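Does wrist-camera-only training work for cloth?

rathjen_bench
I'm training a grasp policy on pink cotton-ish sheets, wrist view only, 50 demos so far. It pinches nicely but hardly ever picks the hem. Do I need more demos or a second camera?
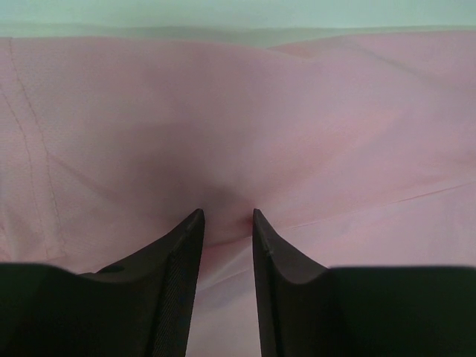

My labels only say "grasped" or "missed", by the way.

Ida Wegener
Labels first! We had the same thing at Paseck: any fold counted as a win, so it went for any fold. Split "grasped" into hem and middle, retrain, then think about cameras (ours took 4 goes to settle).

vimosis
more demos. always more demos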